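Unpacking Fruit Without Bruising It

I used to come in from the market, hang the bag on the doorknob and forget it until supper, and I can't tell you how many good peaches I lost that way! These days the fruit gets seen to first, even before my shoes come off, and it takes me 6 minutes at the most.

Set the bag down on a clear stretch of counter and let it slump open by itself. Thin plastic likes to cling, so work the mouth wide with both hands before you reach in. Take out anything flat or hard first, then lift the fruit piece by piece into a basket with plenty of holes (mine is an old Lamrani, and I'd never part with it). Please don't tip the whole bag out, however tired you are. 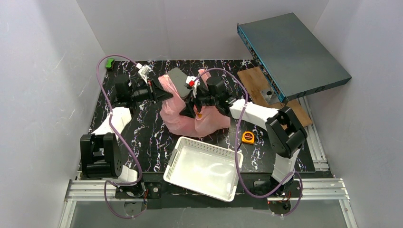
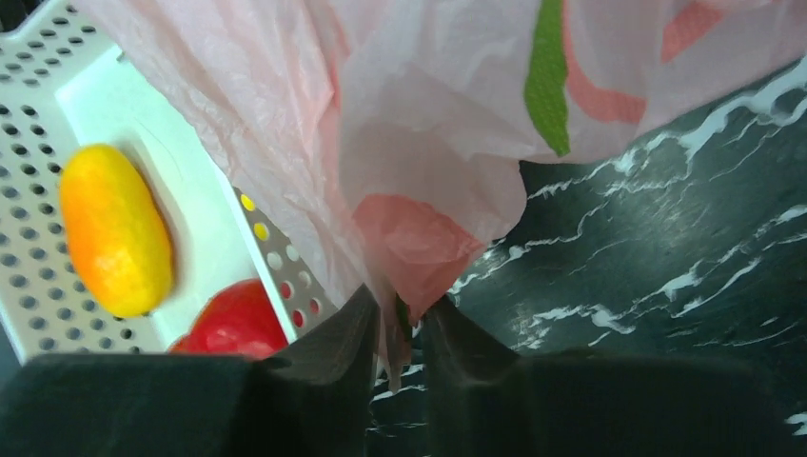 First, the pink bag on the tabletop; second, fruit in the perforated basket with the bag beside it.

Give everything a little elbow room, with the firm fruit underneath and the soft fruit on top. Check it again after 3 days and eat whatever is ripest. As for the empty bag, smooth it flat, fold it in thirds and tuck it in a drawer for next time.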